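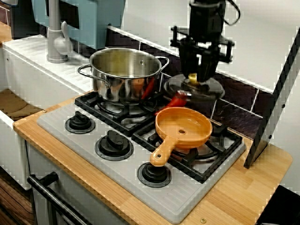 Sourdough notebook, August, entry 13

Starter fed at 6:40 in the morning, one part old starter, two parts flour, two parts water. I used the Erkent rye again, the bag that was opened last month. It smells sharp but clean. By noon it had doubled, which is faster than in the last entry. The kitchen was 29 degrees at that time, so I think the heat explains most of it.

Dough A: 381 g of Sarkevley bread flour, salt as usual. I mixed by hand and let it rest before adding the salt. The dough was sticky for a long time and I was tempted to add flour, but I did not.

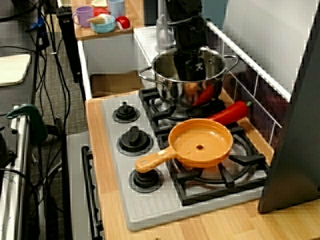
Dough B got the same flour with a spoon of the rye in it. After the second fold it was already holding its shape better than A. I do not understand why, as rye should make it weaker. Maybe I measured the water badly. Next time weigh the water two times and write it down at once, not from memory.

Both loaves together weighed 1094 g after baking. Crust of A is pale on one side. The oven at Drollgate is hotter at the back, please turn the loaves in the middle of the bake if you use it.

Crumb of B is more open, with a little sour taste. Crumb of A is tight near the bottom.

To do: order more rye, wash the linen cloths, ask Chiu mill if the August flour is from the new harvest. Starter is back in the fridge, second shelf.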